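I spent the morning of 10th July at Vuorinen's new workshop in Brernport, where you can have a go at teaching a robot by remote control (I was hopeless, and loved it!). You steer the gripper yourself and it learns from your moves. My job was shifting things between a yellow basket and a brown one. 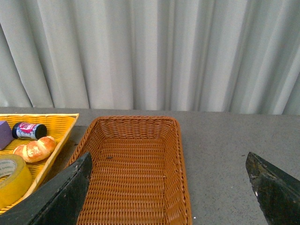 Your turn next

Sessions run until October, 18 places in each, and they want 101 good goes at every task. Mine took 50 seconds – the bread was the fiddly bit. 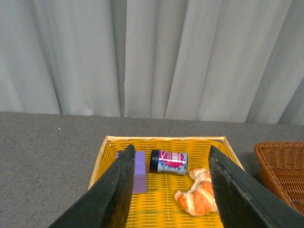 One visitor from Dromberg told me she'd found guiding the arm by hand far easier than using the controls.

Contact us | © Cenon News | Back to top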